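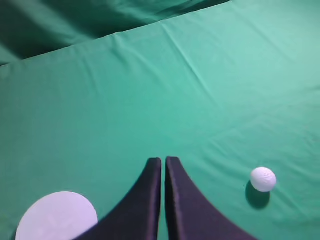
Adoración Barroso wrote in to say a cloth with creases in it is worse than no cloth at all, and that if I couldn't be bothered to iron the thing I should leave the table bare and have done with it. She put it more politely than that. Not much more.

So. Creases. I have been thinking about her message since January and I've got half an hour before I have to go out, which is the right amount of time for a subject like this.

I'm for the cloth. Let me say that first. I'm for a cloth on any table where work gets done, sorting or mending or cutting out or wrapping things up to post, and I'm for leaving it on with the folds still in it. Faint pale lines running down across the green, a patch of ripples off to one side. Fine. Lovely, even. Go and do something else with your afternoon.

The bare table people have had it all their own way for years. Bare wood, oiled, everybody's kitchen in every magazine. And bare wood is nice to look at and horrible to put things down on. The noise, for one. Put a pair of scissors down on bare wood at eleven at night and the whole house knows. Buttons roll. Pins roll, then they find the gap between the boards and stay there until someone leans on it in thin sleeves. A cup leaves a ring and then you are a person who owns coasters.

Cloth holds still whatever you put on it. That's the argument really, the rest is trimmings.

But the trimmings. Colour first. I used to have white, like everybody, from my mother, and white is for meals and for being looked at. You can't work on white. Thread vanishes, paper vanishes, you spend your life worrying about tea. Then a dark one, navy, which showed every crumb and every hair, and I don't even have a cat. Green sits in the middle. Pale things show up on it, dark things show up on it, and it doesn't shout. A minty bluish sort of green, the sort you'd never paint a wall. Under a lamp it goes brighter on one side and cooler on the other and your eyes get a bit of a rest. Card players worked this out ages ago, and I don't see why they should keep it to themselves.

Now to Adoración, who deserves a proper answer.

Her case, as far as I follow it, is that a crease shows you didn't prepare. A pressed cloth tells whoever sits down that you thought about them beforehand. I do understand that. My aunt in Dollar pressed hers on the table itself, blanket underneath, iron on a flex that came over the back of a chair, and when you sat down there was still a bit of warmth in it. I remember that with real fondness. I also remember she was cross from ten in the morning on the days she did it.

And that was a dinner cloth. Company. What I'm talking about is a cloth that stays put from one week to the next and has the contents of drawers tipped out on it. Who am I pressing it for? The envelopes?

There's a difference between kinds of crease as well, and I think if she'd allow me this we would be most of the way to agreeing. The straight ones, from being folded in a cupboard, are just the memory of the cupboard. They go off by themselves if you leave the cloth alone for 4 days. The soft ones, the low ripply ones, are from use. You've leaned there, or dragged a box across. One pull from the far side and they're flat, and ten minutes later they're back somewhere else. No iron in the world would help you with those. You would be ironing all day long.

The third kind is the bunching where the cloth goes over the edge and hangs, big loose folds, all dark down in the shadow of them. People fuss about that bit more than any other! They clip it, they pin it, they tuck it under. I bought a set of clips once. Sixteen in the pack, which tells you how seriously some people are taking this, and they were sprung so hard they marked the cloth worse than any fold had. Let it hang. Just not so low that you catch it with your knee, I will give the clip people that. A hand's width is plenty. Anything dragging on the floor is a trap for whoever gets up to answer the door.

Vilja Nieminen disagreed with me from the other direction, which I wasn't expecting. Her view is that cloth is a dust collector and I should get a wipeable one. Oilcloth, or the stuff with the shiny top. She pointed me to one called Flistier and I did go and look, in Dalley, the shop near the station that still cuts from the roll. It's good stuff. Wipes clean, no creases whatever, wouldn't crease if you sat on it. And I stood there stroking it and all I could think was that it felt like a raincoat. Things slide on it. Paper sticks to it when your hands are warm. It would be perfect for glue and for toddlers and I have neither in the house at the moment. I came out with two metres of plain cotton. The green. 18 pounds, and the man threw in the offcut.

The offcut is on a tray now, for the small jobs. I mention it only becuase I've become the sort of person who has a second, smaller cloth.

Washing. Somebody always asks. Take it outside and shake it, that does most of it. Wash it when it smells of toast. Hang it up by the short side, pull the corners while it's damp, and you have done nine tenths of what an iron would do at no cost but cold fingers. Then straight on to the table, never mind the cupboard. A cloth that never sees the cupboard never gets the straight creases and there is Adoración half satisfied already.

I'm told there are people who own a steamer for this. I looked up what they cost and one of them was 300 pounds. For that I would want it to come round and make the lunch too.

What I think is going on, under all this, is that we've got muddled about which tables are on show. The kitchen table used to be covered with something most of the day and uncovered or re-covered when people came. There was a working state and a company state and you could tell at a glance which one you had walked into. Now we're meant to live in the company state all the time. Clear surface, bowl of lemons. So the work goes on the floor, or the bed, or on your knee on the sofa, and your back hurts and you've lost the good needle down the cushions. I'd sooner have the cloth down and the creases in it and somewhere to put my elbows.

It says something to visitors too. It says you have come in at a working moment, sit down anyway, shove that lot along. I like houses like that. I've never once sat down at one and thought about the iron, and I've sat at some dreadfully rumpled tables.

Would I press it if Adoración came? I've gone back and forth. I think I'd put the white one on top, pressed, as a courtesy, and take it off again when we had finished eating. She'd see the green one underneath at that point, folds and all, and she could say what she liked about it while she helped me sort the buttons. There's a whole tin of them. They don't roll.

I've not answered the one about whether it should be tucked in at the corners, several of you asked, and I have got to go, the shop shuts at five. No is the short version. The long version involves my sister in law and a gravy boat and I'll need to ask her first if she minds me telling it. Keep writing in. If anyone knows how to get candle wax out of cotton without brown paper and an iron — yes, I know, very funny — I would be glad to hear it before the wekend.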